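From the Back Shelf

Irnar, the small press that has spent years rescuing crime novels from attics, has reached the sixth and last of the Inspector Sokholm mysteries. Readers who have been following along will know what to expect: a locked room, a boiled dinner, and a detective who dislikes leaving the house.

The Sokholm books were a modest success in their day and then fell off the edge of the earth. It's easy to see why. The inspector has no tragic past and no interesting vices. He doesn't play an instrument. In the first book he solves a poisoning mainly because he wants to get home before the roads ice over, and he never really develops from there. I have grown absurdly fond of him.

The new one, The Conden Inheritance, opens with 20 guests at a country hotel, which is too many. By chapter four I was keeping a list on the back of an envelope, and by chapter seven I had lost the envelope. Two of the guests are called Henry. One of them is dead fairly early on, though I wouldn't swear to which.

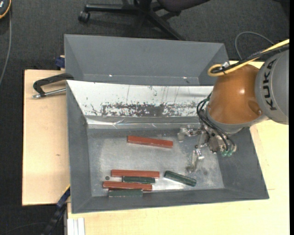 Stick with it, though. The middle section, where Sokholm interviews the kitchen staff one at a time and gets fed by every one of them, is as funny as anything in the series – and the clue that matters is sitting there in plain view, next to the pudding. I missed it completely. My sister got it on page 40 and has brought it up at two family meals.

The introduction is by Mirela Araújo, who writes well about the golden age puzzle and is gently rude about the ending. She has a point. The murderer explains himself for eleven pages in a rowboat, and Sokholm, who can't swim, lets him.

Kovačević Books has copies on the front table, and the reading group will take it up in June. Please finish it before you come. Last time somebody hadn't, and we had to discuss a strangling entirely in hints.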